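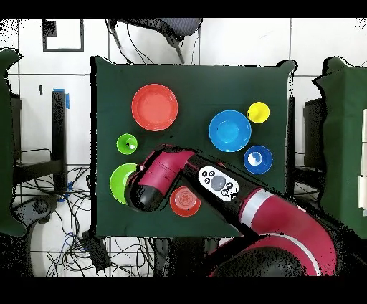
Print this entry | E-mail this entry
Filed under: Home and table, November

Morning

Cold start. The car wouldn't turn over until the third try and I got in late, with my coffee gone cool in the cup holder. Room 316 was already unlocked. Akash had put the green cloth on the table and smoothed most of it, though it never lies dead flat. It was folded in a drawer for months and the creases seem to have settled in for good. I ironed it once at home and they were back the next time we used it. I'm going to leave it alone.

I like the dark green. We had a white cloth before and every crumb and hair showed up, and the yellow pieces looked washed out against it. On green the colors stay where they are. The blue bowl is the one I notice first when I come in, bright on the outside and paler inside.

Spent the first hour on the dishes. They are plain plastic, all round, and they never made a proper set. The big red-orange plate with the raised rim came from Desirlow, and so did the lime green plate. The cups came from all over. Sioned Voyle gave us a bag of them when she cleared out her kitchen in Falledine, and Costel found more at a yard sale and wouldn't say what he paid. I bought the last few myself at Bramwell. $20 for the lot, which I thought was too much then and still think so.

The small red one with the rings in the middle is still a problem. Costel calls it a saucer and I call it a plate. It went down as a saucer in the first notebook and a plate in the second, and Teodor, who only started here in the fall, went looking for two different things. I've now written "red, ringed" in both places. Anybody can call it what they like as long as it goes back in the tub.

The tub needs replacing too. The lid cracked when somebody stood on it to reach the blinds.

Washed everything in the sink down the hall. Warm water, a drop of soap, a soft cloth. The ringed one takes longest, dust gets down in the grooves and you have to go around with a fingertip. I used the rough side of a sponge on the dark blue bowl last year and regretted it, so no sponge now. Dried them on a towel and carried them back in two trips.

Lunch was soup from the machine downstairs. Not good.

Early afternoon

Talked with Sebastian Anghel about how many pieces we should keep out. He would like everything on the cloth all the time. I'd go with fewer, with some green left between them. When the cups are all out they crowd the middle and I lose track of which ones belong with which bowl, if any of them belong with anything. He said that was the whole appeal. We left it there.

I do see what he means about the pinks and reds. With the magenta cup out next to the plain red one you can see they aren't the same color at all, and I had them down as a pair. The two yellow cups are a better match, as far as I can judge. The big red-orange plate stays in its corner whatever we do. It takes up too much room anywhere else. The lime green bowl is the nice one, deep enough to be some use in a real kitchen, and Akash says if it ever goes missing he will know to check my house.
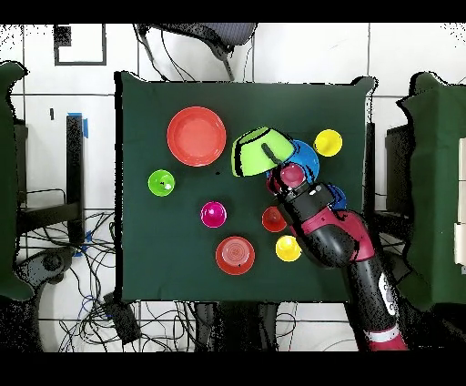

Late afternoon

Swept the floor. The tiles are white and the grout between them is dark, so the lines look dirty even when they aren't, and I always end up going over them a second time. Pushed the gray office chair to the wall and somebody pulled it out again inside ten minutes. One wheel squeaks. I have asked for oil.

Rang Trandgate about a new tub. They have one with clips on the lid, order number 265, and it should come in a week or so. I asked for the clear kind so that we can see what is in it without tipping everything out. The woman on the phone wanted to know what it was for and I said dishes. She said they had a nicer one for dishes. I said the plain one was fine.

Wrote up the list again, clean copy, plates first, then bowls, then cups. Left a gap at the bottom in case Sioned turns up with more. She mentioned an orange jug. I don't think we want a jug, but I won't tell her that until I've seen it.

Evening

Home after dark. Ate eggs and toast off the chipped plate and thought I should do something about my own cupboard, where nothing matches either. Took out the mugs, looked at them, put them all back.

Need to get dish soap tomorrow, and ask Teodor where he put the second notebook.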